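Are the machines ready for chores? I packed orders at the Clernville warehouse for 30 years, and my answer is not yet.

A welding robot does one motion on one part. A chore is different every time. Bags slide, crinkle and land face down. Guilan Cao, who ran my old line, could fill a basket while talking to you and never look at her hands.

People at Lidow tell me two arms can share that job now. Maybe so. Putting snack packets in a basket is a fair test, and I would watch it all day.
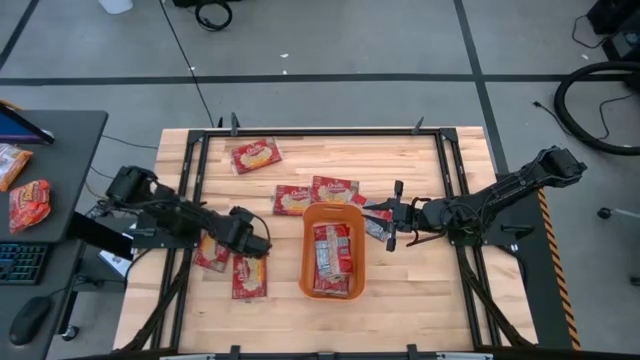
But I would want to see more than 50 baskets in a row with no one stepping in. Then I would want to see the same arms fold a towel. Until somebody shows me both, I would not plan a shift or a kitchen around them.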